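Le jeu du doigt gauche

La pince de la cellule quatre avait pris du jeu. Stella Khaemba le sut avant de lire le journal, au petit claquement que faisait le doigt gauche en arrivant en butée. Elle posa son sac, appuya sur l'arrêt d'urgence et alla chercher les clés Allen dans le tiroir du bas.

Chez Plalton, l'équipe de nuit laissait ses remarques sur une feuille coincée sous le clavier. Celle de Tùng Trương tenait en deux lignes. « Prise ratée au cycle 1344. J'ai relancé, ça repart, mais je n'aime pas le bruit. » Il avait souligné le mot bruit.

Elle dévissa le doigt gauche. Deux vis vinrent sans effort. La troisième tournait dans le vide et il fallut tirer dessus avec l'ongle pour la sortir. Le filet était mangé sur la moitié de la longueur. Elle la mit dans sa poche de poitrine, où traînait déjà un bouchon de stylo.

Emmanuel Odera arriva avec son café et resta derrière la ligne jaune.

— C'est le doigt ?
— C'est la vis du doigt.
— Ondieki veut sa démonstration à midi.
— Je sais.

Il attendit qu'elle ajoute quelque chose. Elle nettoyait la portée avec un chiffon et ne se retourna pas. Il finit par s'asseoir devant l'écran et ouvrit la page d'étalonnage, ce qui était sa façon à lui de proposer de l'aide.

Il n'y avait plus de vis de cette longueur dans la boîte. Stella en prit une sur la pince de rechange, celle qu'Åsmund Magnusson avait démontée au printemps et jamais remontée. Elle mit une goutte de frein-filet, vissa à la main, puis à la clé, et compta quinze minutes à l'horloge du mur. Pendant ce temps elle passa le câble du capteur entre ses doigts, du connecteur jusqu'au coude, à la recherche d'un pli. La gaine était bonne.

— Ouvre, dit-elle quand ce fut l'heure.

Emmanuel libéra l'arrêt d'urgence et tapa la commande. Les doigts s'écartèrent.

— Ferme. Force à 40.

Ils se refermèrent sans claquer. Elle fit recommencer, la tête penchée, puis encore une fois avec la main posée sur la bride. Emmanuel lut l'écart sur l'écran et dit que c'était dans la tolérance. Elle demanda la valeur. Il la donna. Elle hocha la tête.

Restait le zéro du poignet. Toute la position de prise était calculée à partir de là, et un doigt remonté un rien de travers suffisait à fausser la suite. Elle amena le bras au-dessus de la table en mode manuel, à vitesse réduite, le boîtier contre la hanche. Elle avait appris sur une machine Deltus dont le boîtier pesait le double et elle le tenait encore comme si celui-ci allait lui tomber sur le pied.

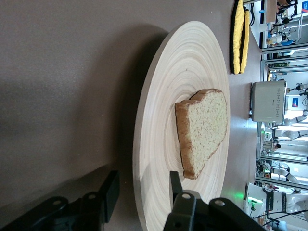 — Le pain, on le garde ? demanda Emmanuel.
— On le garde. Si elle l'écrase, je veux le voir avant eux.

Elle descendit lentement. Le programme de midi demandait de saisir une tranche par le bord et de la soulever sans la marquer. Åsmund avait passé l'été sur les seuils de force et il en parlait comme d'un enfant difficile. Trop bas, la tranche glissait. Trop haut, la mie gardait deux creux bien nets et les visiteurs ne regardaient plus que ça.

La première prise fut trop profonde. Stella corrigea la hauteur, enregistra, remonta. La deuxième toucha la croûte et la poussa un peu. Elle tourna le poignet d'un degré. À la troisième, les doigts se refermèrent et la tranche quitta le bois, bien à plat. Emmanuel se leva pour mieux voir.

— Repose, dit-elle.

Il relança la séquence. La tranche redescendit à l'endroit d'où elle venait, à quelques millimètres près.

Ils laissèrent tourner. Elle avait fixé l'essai à 100 cycles, avec une pause pour contrôler le serrage. À la pause, elle passa la clé sur chaque vis, et aucune ne bougea. Emmanuel changea la tranche, qui commençait à sécher et à perdre des miettes. Il mangea l'ancienne debout, sans y penser, et Stella fit semblant de n'avoir rien vu.

À onze heures et demie, Faith Magesa passa la tête dans l'atelier.

— Ils sont à l'accueil. Vous en êtes où ?
— Cycle 111, dit Emmanuel. On a laissé courir.
— Et ?
— Pas de prise ratée.

Faith regarda la machine faire deux allers et retours, remercia et repartit vers l'accueil.

Stella retourna la feuille de Tùng et écrivit au dos la date, le 27 nov. 2025, puis : « Vis du doigt gauche remplacée, filet usé. Zéro refait. Commander des vis. » Elle réfléchit et ajouta qu'il avait eu raison pour le bruit. Elle remit la feuille sous le clavier, sortit la vieille vis de sa poche et la jeta dans le bac à métaux.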